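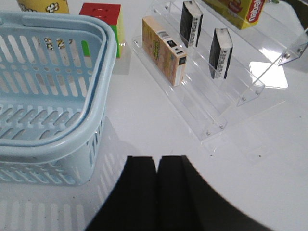
Give Every Snack a Basket

I love a plastic basket with holes in it! You can rinse it under the tap, crumbs shake straight out, and you can peek through the sides to see what's running low. Ours hold granola bars, crackers and the microwave popcorn (we go through a lot of popcorn).

Measure your shelf first, front to back. Mine is 300 mm deep, so I shop for baskets just under that and they slide in beautifully.

Take things out of their big boxes if you're short on room, but snip off the cooking directions and tuck them in the basket. My neighbor Raluca tapes hers inside the cabinet door, and I've copied her!

Keep Flour Fresh

New flour goes in the freezer for a couple of days, then into a jar with a tight lid. Write the date on masking tape and stick it on the bottom.

Rescue a Sticky Drawer

Rub a candle stub along the wooden runners, slide the drawer in and out up to 30 times, and wipe off the extra wax. So satisfying!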